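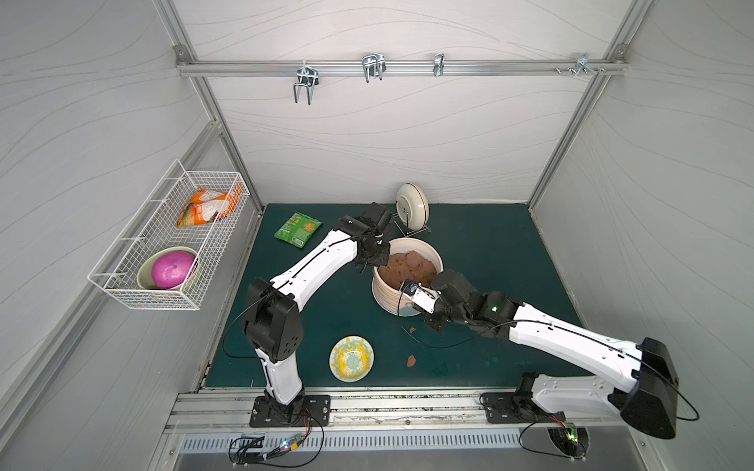

How long should an artist's statement be?

Short enough to read standing up, with a coat over one arm. That was the advice Coralie Trevaskis gave me when I asked, and she has hung more shows in Pundmont than anyone I know. I nodded, went home, and wrote 1,945 words.

I have the group show in October to blame. There are 14 of us in it, and every one has to supply a statement for the wall, plus a title for each piece. The titles I did in the bath. The statement took most of August, and by the end I had used the word "liminal" twice and could not have told you what I meant by it either time.

My paintings are of parking lots. I like parking lots. I like the yellow lines and the oil stains and the way a shopping cart ends up alone by a curb looking like it has been through a divorce. None of this was in the statement. The statement said I was "interrogating the residue of civic space," as if I'd had the residue down to the station.

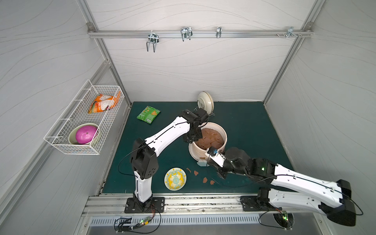
So I took it to Tineke Verbruggen, who used to edit catalogs, and she went at it with a green pencil. She doesn't cross things out, she puts a small dot next to them and lets you feel bad. By page 2 it looked like the thing had measles. She asked me what the big gray one was about and I said it was the lot behind the tire store after rain, and she said well, write that down.

I did, and kept going, and what I have now is 22 words. It says I paint parking lots from life, usually early in the morning, and that I grew up across the street from one. Then it gives my name. Gerasimos Theodorakopoulos, who is showing six bronzes in the same room, read it over and asked where the rest was. His own statement is called "Nudness," which I took for a typo and pointed out, and it was not a typo, and we have been a little formal with each other since.

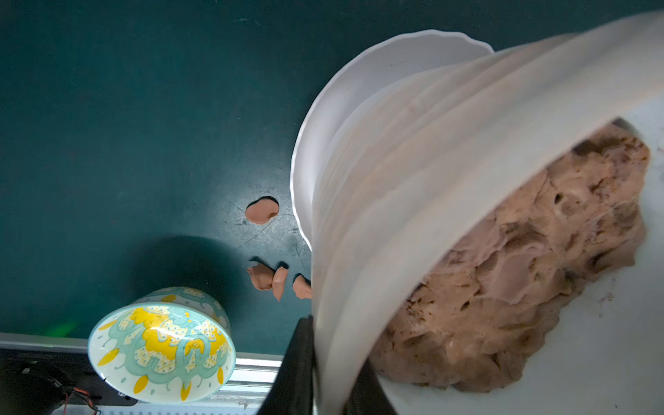

The gallery wants everything mounted on foam board by Friday, in the same typeface, which I think is wise after what happened with the gothic lettering last year. Judite Rebelo is doing the layout. She called to ask if mine could be a bit longer, because next to Gerasimos it looks like a fire safety notice. I told her I'd think about it.

I may put the tire store back in.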